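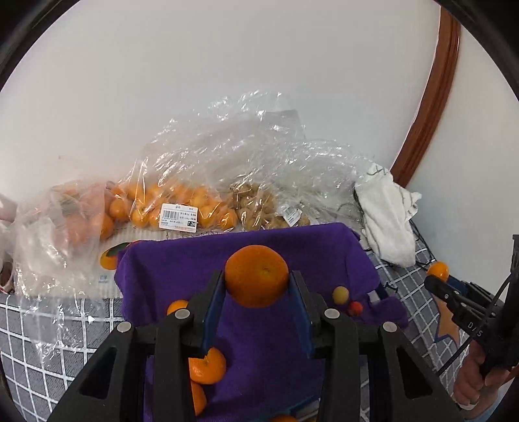
Figure 1. Orange between the gripper fingers, purple cloth behind.

Calendar Sync Between a CRM and a Shared Inbox: Term Project Report

1. Background

Starine is a small CRM used in our department's sales course. It stores contacts, calls and appointments, but appointments have to be typed in by hand. The course inbox runs on Niazi, which keeps its own calendar. The project was to write a connector, named Rarnum, that copies appointments in both directions and attaches each one to the correct contact record.

2. Method

Rarnum polls both calendars every five minutes. Each appointment is reduced to a key made of start time, organizer address and title. If a key exists on one side only, the appointment is created on the other. If the key matches but the body text differs, the later edit wins. Deleted items are held for one day before removal.

Contacts are matched by email address first, then by last name and company. Records that fail both tests go to a review list.

The test set was an export of 2446 appointments tied to 602 contacts. Time zones were stored as plain offsets in Starine and as region names in Niazi, so all times were converted to UTC before comparison.
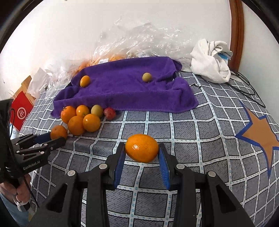
Figure 2. Mandarin on a checkered bedspread, second gripper at left.

3. Results

The first full run left 254 appointments on the review list. Most had an organizer address that was an alias of the one on the contact record. After an alias table was added, the list dropped to 215. The rest were mainly repeating appointments, where Niazi stores one parent entry and Starine stores each date separately.

Editing the title on one side creates a duplicate, as the title is part of the key. This was not fixed.

4. Remaining work

Repeating appointments need to be expanded before matching. The key should be replaced with a stored ID pair. The Sillenum test server was shut down in May, so the polling load was measured only on a laptop and is left out of this report.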